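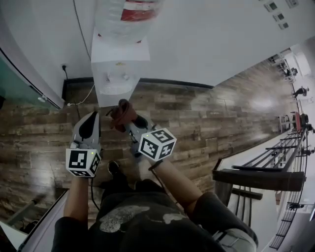 Towel episodes, second batch

Posted March 10, 2022

The first batch for the Perkard policy was 300 episodes, all recorded at one table in Arville. The policy trained on it folded towels at that table and did badly everywhere else. The second batch is meant to fix the "everywhere else" part, so I have been recording with the handheld grippers in whatever rooms I can get into.

Target is 700 episodes. An episode is one towel, picked up, carried, and put down folded or hung. I start the log with both grippers open and stop it with both open again. Anything longer than 70 seconds gets thrown out at import, mostly to keep me from saving a bad grasp by fiddling with it. The model learns the fiddling too.

Setup notes

Each gripper carries a marker cube at the base. I calibrate the cube-to-fingertip offset at the start of a session and again after any drop. Last week I skipped the second one and lost 8 episodes to an offset that had moved a few millimeters. They looked fine in playback. The error only showed when I plotted fingertip distance with the fingers closed and the line would not go to zero.

Check the status lights on both handles before each episode, not just the first. Estau, the logging tool, will happily write a file with one side missing.

Glossy floors are a problem for tracking. Reflections give the feature matcher points that slide around as the view moves. I tried masking the lower part of the view and it cost more than it gained, because that is where most of the useful texture is. Current approach is to keep the bad stretches in and drop an episode only if the track breaks outright.
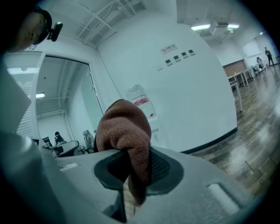
Grasp point matters more than I expected. Pinching a corner gives a clean hang and a fold the model can copy. Grabbing a bunch from the middle hides both edges, and the next move is then a guess. I still want some of those in the set, labeled as such, since a robot will end up there sooner or later and needs examples of regrasping.

For labels I use three tags: corner, edge, bunch. Núñez, the older annotation scheme, had eleven, and two passes over the same episodes rarely agreed.

Still open: whether to slow down. My hands move faster than the arm can follow, and stretching the time axis afterward makes the cloth fall in a way cloth does not fall. I plan to retrain in April with a slow subset held separate and compare.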